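Notes to go with the pre-run checklist for the Billthorpe Hill Climb, May meeting. Print it, scribble on it, get jam on it, but please bring it back to the paddock hut with every line ticked or commented on. We have had a cracking set of returns so far and the comments are the best part!

Hill length is 900 yards, start line to finish board. Entries stand at 18 cars, all built before the war, plus the Mersha three-wheeler if the gearbox goes back together.
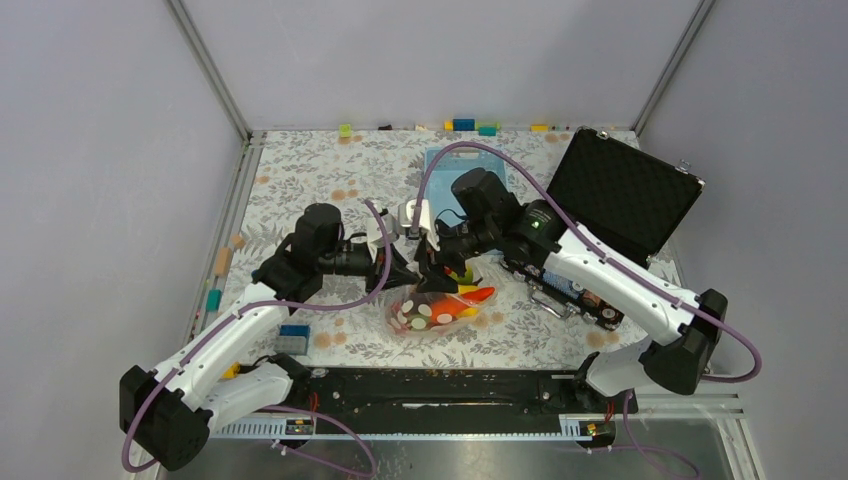 *Page last changed: May, 7.40 pm*

## 1. Car checks (one sheet per car)

- [x] **Brakes, foot and hand.** Each must hold the car on the paddock ramp by itself.
 *Comment:* All held. The Bavix tourer's handbrake needed a good heave, and the owner has taken up two turns on the rod. Lovely to see the outside lever working as it should.
- [x] **Steering.** Drop arm nut pinned, no more than a thumb's width of play at the rim.
 *Comment:* One split pin replaced at the ramp. Please carry spares, all of you.
- [x] **Wheels.** Spokes sound when tapped, hub caps wired.
 *Comment:* The wooden wheels on the chain-drive car had dried out over winter. They were soaked overnight and checked again in the morning. Tight as a drum now, and what a noise that car makes!
- [ ] **Fuel lines and tank straps.**
 *Comment:* Weep at the union on car 4. Not to run until the scrutineer has seen it dry with the tank pressurised. Fibre washer is on its way from Godemden.
- [x] **Throttle return spring.** Two springs where the carburettor allows it.
 *Comment:* Fine throughout. Somebody has used a spring from a garden gate and it is better than the original.
- [x] **Loose kit.** Side lamps, horns, baskets, tool rolls and rugs either strapped or left behind.
 *Comment:* Picnic hampers count as loose kit. Yes, even the small one.

## 2. Driver and passenger

- [x] Helmet, gloves, eye protection, sleeves to the wrist.
- [x] Scarves tucked in and tied off. No long ends near chains or open wheels.
 *Comment:* Period dress is very welcome and looks wonderful on the hill, but goes over or under the proper kit, never in place of it.
- [x] Riding mechanics shown the grab handle and the fuel tap before the first run.
 *Comment:* Three first-timers this year, all grinning before they had even left the paddock.

## 3. The hill

- [x] Surface swept from the start to the chapel bend.
- [ ] Surface swept from the chapel bend to the finish.
 *Comment:* Gravel washed out of the farm gateway again. Needs a brush first thing and another look after the lunch break.
- [x] Straw bales at the chapel bend, two deep on the outside.
 *Comment:* Moved a yard further back than last year. The line through there is much nicer for it - you can see the exit before you turn in.
- [x] Marshals' posts in sight of one another, flags and extinguisher at each.
- [x] Field telephone tested both ways.
 *Comment:* Clear as a bell from the finish, crackly from the start. Usable. 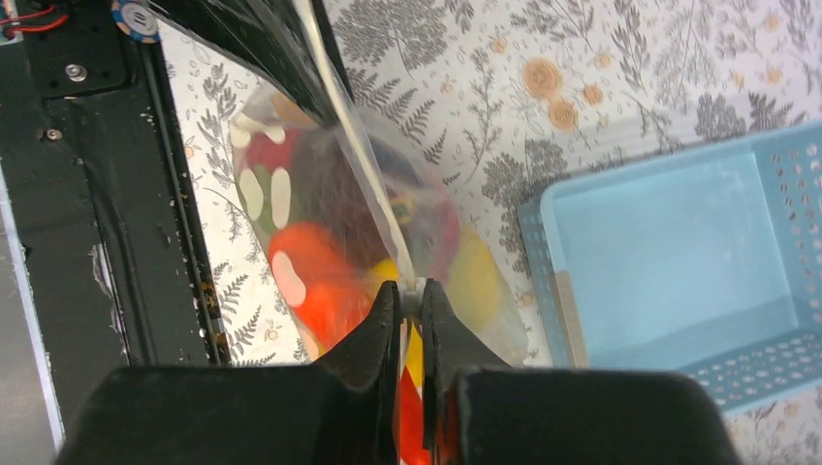
Gion Camenzind

## 4. Spectators

- [x] Rope line set back from the road the full length of the bank.
- [ ] No-standing signs on the outside of both bends.
 *Comment:* Chapel bend done. The top bend still wants its sign, and it wants a big one. It is the best view on the hill and people will drift over there if we let them.
- [x] Crossing point manned, closed while any car is on the course.
- [x] Ambulance track clear down to the lane.
 *Comment:* The car park is laid out for 3,000 people's worth of vehicles and the track stays open even when it is full. I walked it twice.

## 5. Still to clear before the first car goes up

| Item | State |
|---|---|
| Fuel union, car 4 | Waiting for washer |
| Gravel, upper hill | Brush before practice |
| Sign, top bend | Being painted |
| Mersha three-wheeler | Not yet presented |

Course car goes up at 8.30 am. If any box in sections 3 or 4 is still empty by then, we hold the start until it is ticked. Late cars can be seen at the ramp during the lunch break, so do bring the Mersha along even if it arrives in bits - I would dearly love to hear it run.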